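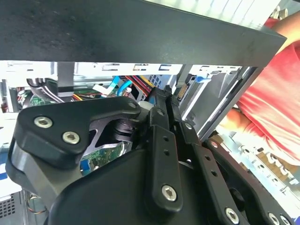
Hilde Dierckx spent 14 years in the purchasing department at Du Plessis before she opened her own shop in Sorkberg. She sells used office equipment, mostly desks, chairs and desktop computers, to small firms and to people who work from home. We met in the back of the shop on a Sunday, when she does her paperwork.

She did not plan to go into business. Du Plessis moved its purchasing work to another site, and she was offered a place there with a long drive each way. "I tried it for a winter," she says. "I was leaving in the dark and coming home in the dark. In March I told them I was done."

She had some savings and knew how companies throw things out. At Du Plessis she had been the person who signed for new furniture, and she had watched what happened to the old. "A chair gets a mark on the arm and it goes in the container. I used to ask if I could take one home. Usually I could."

Her first stock came from Flolside, a law office that was closing a floor. She paid 2,349 for the lot, which included two meeting tables that would not go through her door. They stood in her brother's barn for most of a year. "I hadn't measured the door," she says. "I measure everything now."

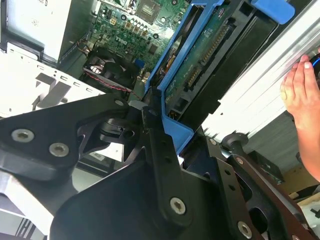 A Dell motherboard inside an open desktop case.

The first year was slow. Customers came in, looked and left, and Dierckx found it hard to tell what they wanted. She had priced the desks too low and the chairs too high. A man from Grirnum, the furniture dealer on the main road, told her so. She expected him to be unfriendly, but he sends people to her when they can't afford his prices, and she sends people to him when they want six of the same thing.

"People will forgive a scratch on a desk," she says. "They won't forgive a chair that sinks. If the gas lift is going, I don't sell it. I used to sell it cheap and explain, and they'd bring it back anyway."

Computers are a smaller part of the business, and she was slow to get into them. She buys them in the same lots as the furniture, and the sellers often describe them as complete when they are not. She has learned to take the side panel off before she agrees to a price.
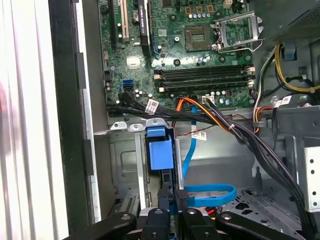 Price is the thing she gets asked about most, and she has no formula for it. She looks at what an item cost new, how long it will take to clean and whether she has room for it. With a computer, it depends on what is still inside. A machine with all four memory slots empty and no processor in the socket can still have a graphics card in place, and the card may be what a buyer is after. "Then I sell it as parts and write that on the ticket," she says. "I don't want an argument at the counter."

She now has more than 50 regular customers, most of them firms with a handful of staff. She delivers in the mornings and opens after lunch. She has thought about hiring someone for the van, but the rent went up last year and she has put it off.

Would she go back to a salaried job? She thinks about it for a while. "I miss the holidays," she says. "I had a week off last summer and spent half of it on the phone about a filing cabinet."

She has another clearance to look at on the far side of Sorkberg, an insurance office with a lot of shelving. She has already asked how wide the stairs are.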